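4.2 Open-day demonstration

The second part of the evaluation took place during the January open day at the Korside building, where the Denari arm was shown to visitors from 10 a.m. until mid-afternoon. The purpose was to find out how the pick-and-place policy described in Section 3 would hold up when the people starting each trial had no training and no stake in the result. All earlier trials had been run by the authors, who knew from practice which cube positions were easy to reach and may have favored them without meaning to.

The task was the same as in the laboratory trials. A visitor put the cube anywhere on the mat, stepped back behind a line of tape on the floor, and pressed a start key. The arm then had to pick up the cube and release it into the metal container next to the mat. A trial was scored as a success if the cube ended inside the container within the time limit. If the cube left the mat or the arm stalled, the trial was stopped and scored as a failure. Visitors were allowed to turn the cube to any angle but were asked not to move the mat or the container. The setup is shown in Figure 6.

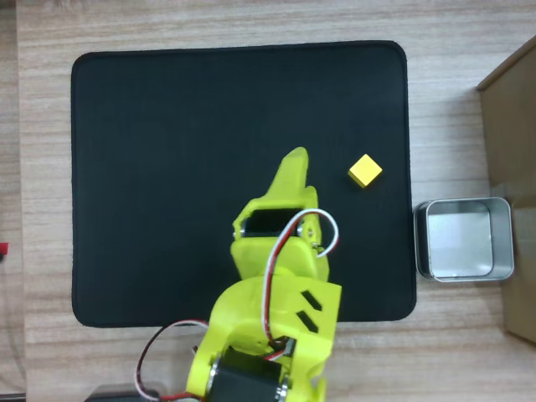

Figure 6. Tabletop setup with the Denari arm, mat, cube and container.

The policy was the one trained on the Ason set, which holds 1123 recorded demonstrations, all made in our own laboratory. No data from Korside were added and no weights were changed during the day. Calibration was carried out once before opening and again after the lunch break. The second calibration had not been planned. Shortly after noon the gripper began closing a little short of the cube, and a check showed that the zero position of one joint had drifted. Trials run between the first sign of drift and the new calibration are kept in the totals, as removing them would give a better picture of the system than visitors got.

In all, 152 trials were completed. Of these, 17 were failures. Seven of the failures came from the period of drift before the second calibration. Most of the others involved a cube placed close to the border of the mat, where the finger touched the raised edge on the way down and pushed the cube instead of closing on it. This kind of failure was rare in the laboratory, and we had not listed it as a separate category before the open day.

Visitors placed the cube differently from the way we did. Adults tended to start near the middle and move outward after a first success. Children more often went straight to the corners, and several asked to place the cube while the arm was already moving, which was not allowed. We did not record ages and so cannot report success rates by group.

Conditions also differed from the laboratory in ways we did not control. Light in the hall changed through the day, and people leaning over the tape sometimes cast shadows on the table. We looked for a link between these shadows and failed grasps but had too few failures to say anything firm. The Vasiliauskas protocol, which we used for scoring, does not ask for lighting to be logged. We would log it in any repeat of this test.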